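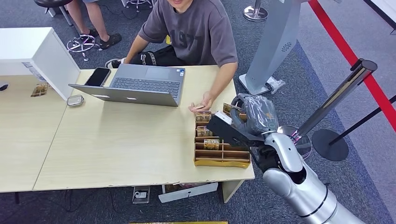 Tri des petites cartes dans le casier en bois, sur la table.

Attelage sur utilitaire d'occasion : faisceau d'origine ou universel ?

plorkberg74
Bonjour, j'ai acheté en janvier un fourgon d'occasion, 94 000 km, sans attelage. Je veux tracter une remorque bagagère et de temps en temps une petite caravane. Le garage Norero me demande 1 059 euros posé, avec faisceau spécifique 13 broches et codage. Un autre atelier me fait moins cher avec un boîtier universel. Vous prendriez quoi ?

Musum
Spécifique sans hésiter. Avec l'universel j'ai eu un défaut d'ampoule au tableau de bord pendant des mois, et les radars de recul sonnaient en continu dès que la remorque était branchée.

Hladun
Pas d'accord. J'ai un boîtier universel depuis 4 ans, aucun défaut. Il faut juste qu'il soit alimenté directement par la batterie, avec son fusible de 20 A, et pas repiqué sur les feux arrière. Les problèmes viennent presque toujours de la pose.

Musum
Et la stabilisation de remorque, tu l'as ?

Hladun
Non. Pour une bagagère je m'en passe.

Mark Anthony Baluyot
Pour la caravane, je ne m'en passerais pas. Sur mon fourgon, la fonction s'active seulement si le calculateur reconnaît l'attelage, donc faisceau spécifique et codage. Demande aussi si le devis comprend la découpe du pare-chocs, chez moi c'était en supplément. Et regarde la ligne F.3 de la carte grise avant de commander quoi que ce soit.

plorkberg74
F.3 vérifiée, ça passe. La découpe n'est pas indiquée sur le devis, je les rappelle demain matin. Rotule col de cygne ou démontable ?

Hladun
Col de cygne fixe si tu tractes souvent. La démontable finit par gripper si on ne la graisse pas.

Mark Anthony Baluyot
Démontable pour moi, à cause du hayon et du parking. Je la range dans une vieille serviette derrière le siège.

plorkberg74
Réponse de Norero : découpe comprise, rotule démontable en option. Je pars sur le spécifique avec col de cygne. Merci à tous.

Musum
Bon choix. Contrôle le serrage après les premiers trajets chargés.

4 partages | 10 commentaires
Contact | Mentions légales | Haut de page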